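Warum bekommt der Wasserhahn weiße Flecken?
Wissen für Kinder – Wasser und Haushalt

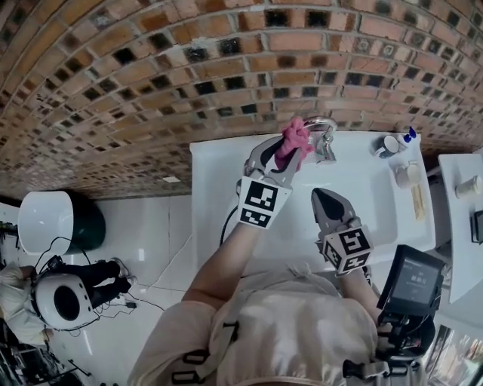 Ein rosa Tuch am verchromten Wasserhahn. Das Waschbecken ist weiß und hat einen breiten, flachen Rand.

Wasser aus der Leitung sieht klar aus. Trotzdem sind Stoffe darin gelöst, vor allem Calcium und Magnesium. Sie stammen aus dem Boden: Regenwasser sickert durch Gesteinsschichten und nimmt dabei winzige Mengen davon mit. Enthält Wasser viel Calcium und Magnesium, nennt man es hart. Enthält es wenig, nennt man es weich.

Was beim Trocknen passiert
Bleibt ein Tropfen auf dem Hahn liegen, verdunstet das Wasser. Es geht als unsichtbarer Wasserdampf in die Luft. Die gelösten Stoffe können nicht mitverdunsten und bleiben auf dem Metall zurück. Das ist der weiße Fleck. Der Hauptbestandteil heißt Calciumcarbonat, im Alltag sagt man Kalk. Ein einzelner Fleck ist sehr dünn. Trocknen an derselben Stelle immer wieder Tropfen, wächst eine harte Kruste.

Warum Chrom glänzt
Viele Wasserhähne bestehen innen aus Messing. Außen liegt eine dünne Schicht Chrom. Sie ist sehr glatt und wirft das Licht gleichmäßig zurück, fast wie ein Spiegel. Kalk ist rau. Auf einer rauen Fläche wird das Licht in viele Richtungen gestreut, und der Hahn wirkt stumpf. Auf einem weißen Becken fällt der gleiche Belag weniger auf, weil er selbst hell ist.

Was das Tuch macht
Ein Tuch aus Stoff besteht aus vielen Fasern. Zwischen ihnen liegen enge Hohlräume, in die das Wasser hineingezogen wird. Dieser Vorgang heißt Kapillarwirkung. Wer den Hahn nach dem Händewaschen abtrocknet, entfernt das Wasser zusammen mit dem gelösten Kalk. Es kann dann kein Fleck entstehen.

An einem gebogenen Hahn sammelt sich Wasser gern an zwei Stellen: unten am Auslauf und dort, wo der Hahn auf dem Becken sitzt. Ein zusammengeknülltes Tuch passt sich der Rundung an. Für die flachen Ränder faltet man es besser.

Und wenn der Kalk schon fest ist?
Dann reicht Abwischen nicht mehr. Säure löst Kalk auf, dabei entsteht das Gas Kohlendioxid. Im Haushalt verwendet man dafür häufig Zitronensäure. Reinigungsmittel gehören in die Hände von Erwachsenen, denn Säure reizt Augen und Haut.

Versuch: Kalk sichtbar machen
Du brauchst 2 dunkle Teller, Leitungswasser und destilliertes Wasser.
Gib auf den ersten Teller 3 Tropfen Leitungswasser.
Gib auf den zweiten Teller 3 Tropfen destilliertes Wasser.
Lass beide Teller bis zum nächsten Tag stehen und vergleiche die Ränder der Flecken.

Wörter zum Nachschlagen
Verdunsten: Eine Flüssigkeit wird zu Gas, ohne zu kochen.
Kapillarwirkung: Wasser wandert in enge Zwischenräume, auch nach oben.
Wasserhärte: Maß für die Menge an Calcium und Magnesium im Wasser.

Text: Ffion Yorath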